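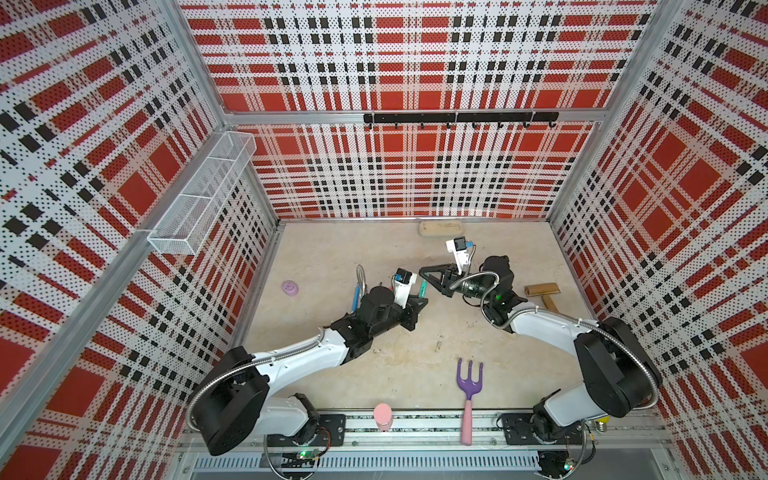

A Day at the Hunorex Open House, Brastuvbridge

22 Apr 2019
By the editor, Lamptey Workshop Club newsletter

I had been promising our members a report on this one since December, when the invitation first came around, and I am happy to say it was well worth the 190 miles each way. Hunorex opens its doors to clubs like ours a couple of times a year, and if you get there early you are given a very good cinnamon roll and a visitor badge that won't stick to a sweater. Bring a jacket with a pocket.

There was plenty to look at (the paint shop, the little museum of old drill presses in the hallway), but I spent most of my time at one machine and I make no apology for it. They call it the Fekier cell. It's a two-armed workcell, small enough that you could walk around it in a few steps, and the technician who keeps it going was kind enough to let a handful of us stay for the whole morning check.

Let me start with how it's put together, which is what most of you will ask me at the next meeting anyway. The bones are aluminum posts and rails. The walls between them are perforated panels, and they're printed in a red, white and black plaid that would look fine on a thermos! The panels come in different prints and the crew changes them every so often, so that the cameras don't get used to one background. Along the back is a bar with 7 black hooks, and on the left wall there's a long white wire basket with compartments for small things.

Both arms bolt to a single metal rail along the front edge, each one on its own black mounting plates. I liked this very much. If an arm has to come off for service, the plate spacing stays written on a card by the door, and the replacement goes back to the same numbers. We were told a swap takes two people and 30 minutes, plus whatever time is spent hunting for the right hex key, and I think everybody in the group laughed because we have all owned that hex key. A slotted cable tray runs below the rail, and each arm has its own flexible metal conduit looping up the outside so the wires aren't rubbing on anything when the joints turn.

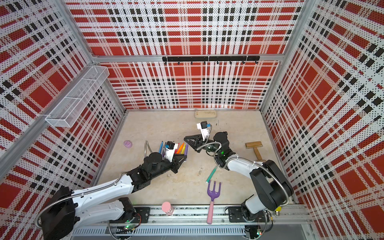 The morning check

The check is done in the same order every day, and it's much less glamorous than you'd hope. Power first. There's a green light down by the base of each arm, and the technician looks for both before touching anything else. Then the conduits get a slow once-over by hand, from the base joint up to the wrist, feeling for kinks or a clamp that has worked loose. The arms had 1,348 hours on them the morning we were there, and we were told the clamps had needed more attention over that time than the motors had. I believe it. My table saw is the same way - the motor will outlive me and the little plastic clips won't.

After that come the grippers. Each arm has a plain two-finger parallel gripper in black, and the fingers get wiped, then opened and closed a few times while somebody listens. A gritty sound means the fingers come off for cleaning. Last of all are the wrist cameras, one per arm. They sit close to the work, so they catch dust, and they get knocked too. A cloth, a little patience, and a look at the screen to see that the fingers show up where they should, down at the bottom of the view.

The test pieces for all this are household things. Felt-tip markers, a toy garden fork with a pink handle, a wooden roller. I asked why they didn't use nice machined blocks and was told, very politely, that nice machined blocks are easy. A marker rolls, its cap is a different width from its barrel, and when several are lying together the fingers have to come down in a pretty narrow gap. I had never given a marker that much thought in my life and now I can't stop.

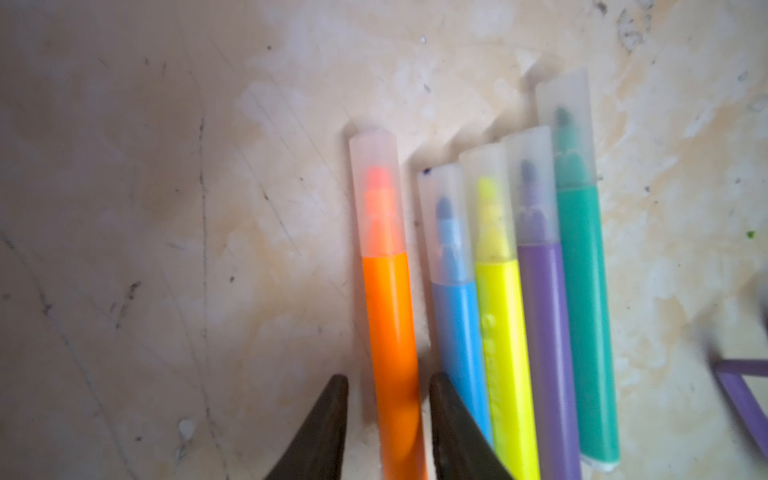 Straddling the orange one, as the wrist camera sees it.

I stood at the monitor for a good long while watching that view. It's a strange way to look at a table. You find yourself leaning to see around the fingers, and of course it doesn't help one bit.

Keeping the floor fit to work on

Now, the floor of the cell. It's a pale, marble-patterned surface and it has had a life. There are scratches and specks and scuffs all over it, and here and there some black lines and gray smudges. I asked whether it bothered the cameras. The answer was that a mark which stays put is no great trouble, but a loose crumb can be, as it may end up under a fingertip or beneath something that's supposed to sit flat. So the loose stuff is brushed out daily and the surface is wiped down once a week. When the wear gets too deep, they lift the whole top out and drop in another. No glue, just brackets underneath, and I wish I'd built my own bench that way.

There's a big rounded eraser that lives in the cell as well, cream with a blue-gray band, and its face has gone good and dirty.
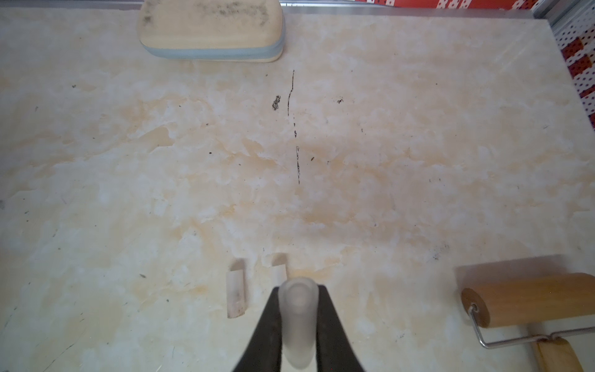
If you want to go

The next open house hasn't been announced, but clubs can write to Hunorex and ask to be put on the list. Wear closed shoes. Parking is behind the building, and the lot fills up by nine. Ask for the Fekier cell by name at the front desk, or you'll be taken through the paint shop first and lose half your morning. Lunch is on your own - there's a diner across the road with a decent split pea soup.

My thanks to everyone at Brastuvbridge for putting up with so many questions, a fair share of them mine. I brought back a copy of their check sheet and will leave it in the club binder next to the lathe manuals.

Comments (4)

benchdog_44
Great write-up. Did they say what they use to wipe the gripper fingers? I've got a small pick and place at home and alcohol made my rubber tips go sticky.

Lamptey newsletter editor
I didn't see a bottle, I'm sorry to say, only the cloth. I'll ask when I send the thank-you note.

sawdustandsoup
We did this tour two years ago and they had green walls then! The plaid is a big improvement. Second the soup.

northshed
Interested in the rail with both arms on it. Does a bump to one arm throw off the other, or do they recheck both every time?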